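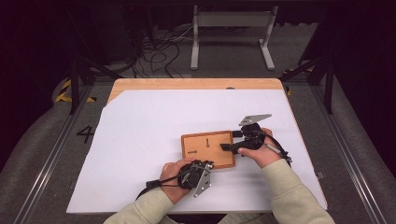
Slotted wooden board on the paper-covered table.

About Stirton

Stirton repairs and refinishes small wooden goods for shops, schools and private owners. The company was set up by Reiko Hirose and now has 18 employees at 2 sites, Plika and Umeo.

Plika handles intake, joinery and gluing. Umeo handles sanding, oiling and final inspection. Standard turnaround is 3 weeks. Items longer than 70 inches go to Umeo directly and need a booking.

Each item gets a job number and a written estimate before work starts. Replacement stock is bought through Kuroda and matched by species and grain. We do not take upholstered pieces. Both sites close for the first half of August.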